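Setting up a vessel watchlist in Urner (part 3 of the guide) 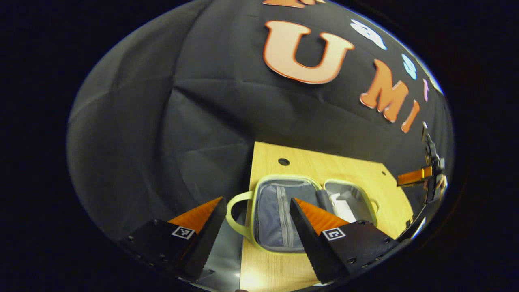
If you did parts 1 and 2 with me, you've got Urner installed and you've pasted in the key for your ship position feed. Now we get to the part I like, which is telling it which tankers you care about and where.

I'm going to use the Skoster anchorage all the way through, because it's the one I keep an eye on every evening and I know where the trouble spots are. Swap in your own stretch of water as you go.

Before you start

You'll need the IMO number for each ship. Names won't do! Tankers get renamed and reflagged all the time, and I once spent most of December following the wrong ship because two of them had traded under the same name. The IMO number stays with the hull.

Make the list

1. Open Urner and go to Lists, then New list. Call it something you'll still recognize in six months (mine is just "Skoster tankers").

2. Paste in your IMO numbers, one per line. Start small. I started with 8 and that was plenty.

3. Click Check numbers. Anything that turns red has a typo or isn't in the registry file. Fix it or take it out, then check again.

4. Click Save. It takes a few seconds and the button stays gray while it's thinking, so don't click it twice or you'll get two lists.

Note: if you're importing from a spreadsheet, save it as plain CSV first and make sure the numbers are in the first column. My first import came through as 1049 lines, nearly all of them blank, because I'd left formatting running down the sheet.

Draw the zone

5. Go to Zones and zoom in until you can see the whole anchorage with a bit of open sea around it.

6. Pick the polygon tool and click your way around the edge. Double-click to close the shape. Leave the ferry lane outside if you can, or you'll be hearing about the ferry forever.

7. Under Meeting distance, type 800. That's in meters. Two ships closer than this will be flagged as a possible ship-to-ship transfer. I tried a tighter setting and missed a pair that I'm fairly sure were swapping cargo, so I went back up.

8. Under Minimum stay, choose three hours. Shorter than that and you mostly catch supply boats and crew changes.

Caution: a flag means two transponders were near each other for a while. It doesn't tell you that oil moved, and it certainly doesn't tell you whose oil it was or whether anybody is under sanctions. Please don't post a ship's name on the strength of one alert. Look at the draft before and after, look at where it loaded, and find a second source.

Turn on gap alerts

Ships going quiet is often more interesting than ships meeting, so this bit is worth the five minutes.

9. Back in your list, open Alerts and tick Signal gap.

10. Set the gap to twelve hours. Coverage off Skoster is patchy at night (the hills on the north side get in the way of the shore receiver), and anything lower had my phone buzzing at 3 a.m. over nothing.

11. Tick Position jump too. This one catches a ship that seems to hop a long way between two reports, which can be a faked position or can be a plain old bad receiver. Larasati Liew, who looks after the Hegde receiver and has far more patience than I do, reckons you should wait for a second jump before you get excited. I've followed that ever since.

12. Choose where alerts go. Email is fine. If you use Wernum for your notes, pick it from the dropdown and sign in, and each alert lands there as its own entry with the track attached, which I love.

Test it

13. Click Replay and choose any past week. Urner runs your list and zone against the old data and shows you what it would have flagged.

If you get nothing at all, check that the zone is switched on (the little slider beside its name, I forget it every time). If you get hundreds, your polygon probably takes in a harbor.

Note: replays use up your feed allowance the same as live tracking does. Keep them to a week at a time until you know what your plan lets you have.

Once the replay looks sensible, hit Go live and leave it alone for a few days. Part 4 covers reading draft changes, and you'll want some alerts of your own to work with by then.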